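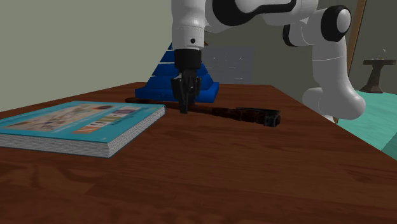 Hirano had already replied that the fingerprint reader was fine, and that what Morikawa had measured was his own thumb.

He read the message twice and set the phone back on its charging pad. It was a Rondonuwu, second revision, firmware build 2127, and it was due back at Garkilton in the morning. The review was finished except for the paragraph on the reader. In 486 unlock attempts it had refused him 18 times. All of the refusals fell between two and four in the morning.

"Reset the enrollment," Hirano wrote next. "Use the other hand."

He enrolled the left index finger. The setup screen asked for the pad of the finger, then the edges, then the pad again. The motor gave its short pulse each time. At 1:50 he started the log and locked the phone.

The first refusal came at 2:06. The phone showed the usual line of text, which asked him to try again. He tried again and it opened. The log recorded both events, with a match score for each. The second score was normal. The first was high, higher than any he had produced on purpose.

A refusal with a high score made no sense. The reader compared the finger to the stored print and passed anything over the threshold. There was no upper limit in the documentation. He wrote to Noguchi at Garkilton, who kept late hours, and asked if there was one.

Noguchi answered in four minutes. There was an upper limit. A live finger never matched itself exactly – skin moved, pressure changed – so a score above a certain value was treated as a copy. It was meant to stop molds and printed films.

"I'm not using a mold," Morikawa wrote.

"Then hold less still," Noguchi wrote.

Morikawa put the phone down and looked at his hand under the desk lamp. He held it out flat, fingers apart, and waited for the small tremor he'd had since college. The clock on the lock screen went from 2:19 to 2:20, and then to 2:21. The hand stayed where it was.

He picked up the phone and pressed his finger to the glass. It asked him to try again.

At 4:01 it let him in. He typed the paragraph with both hands, making the usual number of mistakes, and gave the reader a seven. Then he packed the phone in its box with the cable and went to find the tape.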